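FOR IMMEDIATE RELEASE
24th April

Studoden Opens Lending Library of Play Kitchen Sets for Preschools and Family Centers

Studoden, the early learning resource service, has opened a lending library of play kitchen sets for preschools, family centers and home childcare providers. The library holds 120 sets, each of which may be borrowed for one school term at no charge. Applications opened this morning and will be taken until all sets have been assigned.

The library follows a trial held in March, in which two preschools, Mirko and Nair, used the sets in their daily free play and at snack time. Teachers at both schools kept written notes on which items children chose, how long they stayed at the table, and what they said to each other while they played. A summary of these notes is included with every set.

"Young children learn a great many words at a kitchen table," said Sharada Alva, director of Studoden. "They ask for the bowl, they offer somebody a strawberry, they argue over who stirs. We want every program in our area to have a table like that, whatever its budget."

Sets are made up of toy foods together with pans, bowls, plates and utensils in plain, strong colors. The items are meant to be laid out together on one low table, where children can sort, serve and put away without help. Programs may ask for extra toy fruit or extra cookware when they apply.

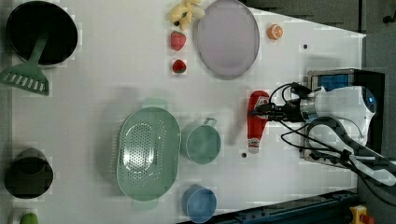 Issue 2, page 4

Pieces range from the toy strawberries, one smaller and a deeper red than the other, and the orange half with its segments showing, to larger items such as the lavender oval plate and the mint-green colander. The black round pan and the green slotted spatula are often used as a pair in cooking games. The yellow banana bunch is plush, and the guide lists it separately under cleaning.

The sets were chosen and packed under the direction of Divya Shenoy, collections manager. Her team tested items from several suppliers for size, ease of washing and resistance to biting. Storage boxes with printed picture labels were supplied by Trokitz, so that children who do not yet read can help return each piece to its place.

"Putting away is part of the activity," Ms. Shenoy said. "In the trial, the children at Nair spent nearly as much time filling the boxes as they did cooking."

Each set comes with a teacher's guide written by Lavanya Naidu and Ademir Trindade. The guide gives short activities for ages two through five, including color matching, setting a table for a guest, and sorting foods from cookware. It also contains cleaning instructions and a checklist to be signed when the set is returned. Lost or broken pieces should be reported on the checklist. Borrowers will not be billed for ordinary wear.

Studoden expects the library to reach some 200 classrooms and home programs in its first year. Sets may be collected from the Studoden loan desk or delivered with the regular book van.

To apply, programs should complete the loan form, available at the desk or by mail, and quote reference 2705. Large programs may request more than one set.

Press contact: Bohdana Sirko, Communications Office, Studoden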